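Badum Desk Mat Review: Ten Months of Sewing, Bills and Coffee

Posted 03/05/2023

I have a drawer full of things I bought to make my desk nicer, and almost none of them are on my desk. So when my sister-in-law Nesma Abdel Rahman told me she'd bought the Badum desk mat in the large size and that I should get one too, I said no thank you and changed the subject. Then I went to her place for the weekend, wrote a letter on hers, and ordered one on my phone before I'd even driven home. I'm easy like that.

That was last July, so I've had plenty of time with it, and I've been getting emails from people who read my chair review asking what I put on top of the desk. Okay! Let's do it.

A little about how I use it, so you can tell whether any of this applies to you. I work from home three days a week doing bookkeeping for small businesses (mostly restaurants, one very sweet piano tuner), and the same desk is where I do my hand sewing in the evening. I also eat lunch there more than I should. It's the only big flat surface in the apartment apart from the kitchen table, and the kitchen table belongs to my husband Hatem and his jigsaw puzzles.

What it costs and how it arrives

I paid 60 dollars for the large one, which felt like a lot for what is basically a rectangle. It comes rolled up in a long tube, and you will be tempted to use it right away. Don't. Mine had a curl at both ends that would flip up and smack my coffee mug, and I got so cross with it that I nearly sent it back. What fixed it was rolling it the other way for one evening, then laying it out overnight with my heaviest cookbooks on the corners. By breakfast it was flat, and it has stayed flat ever since, even through the summer when the apartment gets really warm.

There was a smell, too. Sort of new shoes, sort of hardware store. I left the window open and it was gone by the end of the week. Nesma says hers never smelled at all, and my mother-in-law says I have a nose like a bloodhound, so take that however you like.

The surface

This is where I got won over. I write a lot by hand (I still do first drafts of letters on paper, I can't help it) and a bare wood desk is horrible for that. The pen skips over the grain and you get those wobbly lines as if you're writing on a bus. On the mat there's just a tiny bit of give. My favorite pens feel better on it, and even a cheap ballpoint feels okay. My wrists don't go cold on winter mornings either, which I hadn't thought to want and now I'd miss.

The mouse works fine without a pad. I use a really basic one, and it tracked from the first minute. If you play fast computer games you may feel differently, and my nephew Taha certainly does. He tried it for ten minutes and told me it was "slow," whatever that means, and went back to the little cloth pad he carries in his backpack. 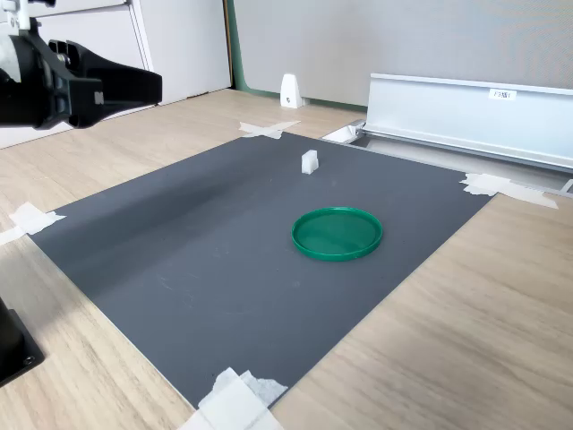 Color was the thing I dithered over longest. Badum sells it in a tan, a green and a dark gray, and I had the tan in my cart for days. Salma Kamel, my oldest friend and a person with much better taste than me, talked me out of it. Her argument was that tan on a pale desk just looks like you spilled something. She was right, and a big dark gray mat against light wood like pale oak does look great, sort of calm and grown-up. It also makes it much easier to find things. White paper, receipts, pins, the backs of earrings, they all show up right away. The one thing that vanishes is black thread, so on evenings when I'm hemming pants I lay a white dish towel down first. And dark colors do show dust! I wipe mine every couple of days, and if you have a pale-haired cat you should probably go with the tan after all.

How it has held up

Pretty well, with some grumbles. The matte finish is lovely to look at, but matte finishes pick up scuffs, and this one is no exception. You won't see them from straight above. You see them in the late afternoon when the sun comes in low across the desk, and then you see every single one. Most rub out with a damp cloth and a drop of dish soap. A few don't, and I've stopped caring.

Coffee wipes off as long as you get to it. I left a ring overnight once and there was a faint mark for a while, and now I can't find it. Ink was worse. I had a fountain pen leak on me in the middle of quarterly taxes and there is still a small blue freckle near the left edge. I tried rubbing alcohol on it, which took the ink down a little and also left a slightly shiny patch, so I'd skip that.

Do not cut on it. I know it looks like a cutting mat, but it isn't one, and the care card says so in very small print. I ran a rotary cutter over a corner without thinking and there's a slice there forever. For actual cutting I keep a proper Onishi mat down the side of the desk and lay it on top when I need it. Mei Iwasaki, who I sew with most weeks, uses hers for everything and has nothing else on her table at all, but the Onishi is hard and a bit loud under a keyboard and I wouldn't want it there all day.

The underside is a kind of soft, grippy layer. It doesn't slide around, even when I'm leaning on it and pulling a stubborn seam. It does collect crumbs along the edges (see above, lunch), so every so often you have to peel the whole thing back and have a good look at yourself.

What else I tried

Before this I had the Brodmont felt one for half a year. It's cheaper and softer and it looks gorgeous in photos. It also pills like an old sweater, and once you've dropped a bit of yogurt on felt you own a felt mat with yogurt in it. I gave it to Hatem for his puzzles and he's delighted, so no harm done.

I also borrowed the Unley leather one from Salma for a couple of weeks. That one is really beautiful, and it smells wonderful, and I was scared of it the entire time. I kept moving my mug to the windowsill. If you have a quiet, tidy job and no sewing habit, you might love it.

Things I'd change

I'd like a size between the medium and the large. The medium is too small for a keyboard plus a notebook, and the large only just fits my desk with the lamp shoved into the corner. Measure before you order, and measure with your lamp and your printer where they really live!

I'd also like rounded corners. Mine are square and one of them has started to lift a tiny bit, right where my sleeve catches it. A dab of double-sided tape took care of it, but for this price I'd rather not be taping things.

Would I buy it again?

Yes, in the same color, and I'd be more careful with the pens. Nesma is already on her second, though only because she wanted one for the sewing room and wouldn't move the first. If you do get it, order from Badum directly. They answered my email about the curling in one day and were very nice about it, and shipping was free when I bought mine.

Next up is the desk lamp, which I have a lot of feelings about.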